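How to Number and Store Shape-Sorting Boards
By Ese Onuoha
Updated June 6, 2023
804 views

Every storage guide I read before writing this one assumes you own a label maker, a free weekend and a child who returns things to the place they came from. I have a marker. What follows is the method I use for shape-sorting boards at Ustara, our playroom, and I'll say which parts I think are worth doing and which parts I suspect are mostly for show.

What you need
A shape-sorting board, or several
The pieces that go with them
A permanent marker in a dark color
Clear bins that fit your shelves
Rubbing alcohol and a rag
A sheet of fine sandpaper (optional, see below)

Step 1. Find out which pieces you have
Put the board on a flat surface and lay out everything you believe belongs to it. Try each piece in each opening. Don't trust the color. Plenty of sets come in one color per shape, and people tell me this "teaches matching." I think it mostly teaches a child to match colors and ignore the shapes, and it makes a mixed-up box harder for adults to sort, because a red block and a red cup from two different sets look like a pair until you try them.

Anything that doesn't go into an opening goes in a separate pile. Cups are the usual culprit. They have a habit of joining the set and staying for years. If the children use the cup, keep it with the board. If they don't, it belongs in the kitchen or the sandbox.

Step 2. Check the fit
A piece should go in without being forced and come out without turning the board over. If it sticks, look for a raised seam or a rough spot on the piece before you touch the board. The Ferau instruction sheet says to sand the opening. I wouldn't. You can replace one piece that you've sanded too far, but a hole that's too big is too big for good.

I used 700 grit because it was in the drawer. I can't claim that it did anything a coarser paper wouldn't have done faster.

Tilt is the other thing to look for. Some pieces sit a little crooked even when they're in. A lot of product pages would call this a defect. I'd call it fine, unless the piece tips back out when you bump the board.

Step 3. Number the front edge
Clean the edge with alcohol, let it dry, and write one digit on it, large. Use the front edge and leave the top alone. The top is where hands and pieces rub, and any mark there will be gone by November.

Raised boards make this easier. If yours stands on feet, you get an edge you can read from across the room without picking anything up. If yours lies flat, you can add feet at the two ends, but glue them well or skip it. A wobbling board is worse than a low one.

Why numbers, when there are so many nice stickers with animals on them? I tried the stickers from Planlow. They peeled. Handwriting looks less charming and has stayed put so far.

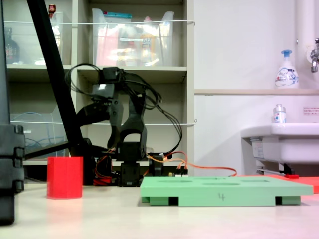
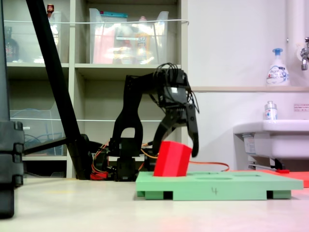
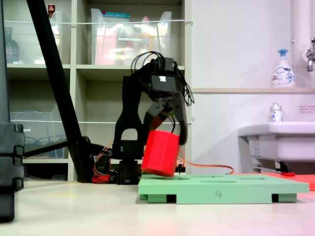 Board 4, numbered on its front edge. The red block is set into its opening in the second picture; in the third, the red cylinder is just above the board.

Step 4. Set it out the same way each time
Number facing out, and pieces beside the board to start with. I don't put them in the openings beforehand, although the catalogs always photograph them that way. A finished puzzle is an invitation to tip everything out.

Put out one board at a time. I've seen the argument that more choice means longer play, and maybe in some house it does. At ours, two boards together means two boards' worth of pieces under the radiator.

Step 5. Store the pieces in clear bins
This is the one piece of standard advice I have no quarrel with. Get clear bins. Deep woven baskets hide everything below the top layer, and you end up emptying them onto the rug to find one block.

Use open shelves if you have them, and pull the bins forward a little so you can read the contents from the side. Write the board's number on the bin as well. If you mix sets in one bin, you've undone Step 1, and you'll be trying pieces in holes again by next week.

Leave some space at the top of each bin. A bin that has to be packed in a certain order gets packed correctly one time, by the person who invented the order.

Lids are up to you. I leave them off for anything in daily use. Small bottles and anything you wouldn't hand to a toddler should go in a bin on a high shelf, with the lid on, and see-through sides are no substitute for putting it out of reach.

Step 6. Check it after a month
Look at the numbers and go over any that have faded. Count nothing. Just try the pieces in the board again. If one is missing, look in the neighboring bins before you order another, and be careful about "universal" replacements. I bought a set that promised to fit nearly all boards and it fit none of mine.

Does the numbering work? For the adults, yes, I think so. I'm less sure about the children. One of them can read a 4 and will bring me the right bin, and the rest go by whichever one they reach first.

Comments (1)

Đỗ
Does the marker come off the edge if you change your mind about the number?

Ese Onuoha
With alcohol, mostly. I'd test it on the underside first. On one of ours it left a gray shadow, so I wrote the new number over it.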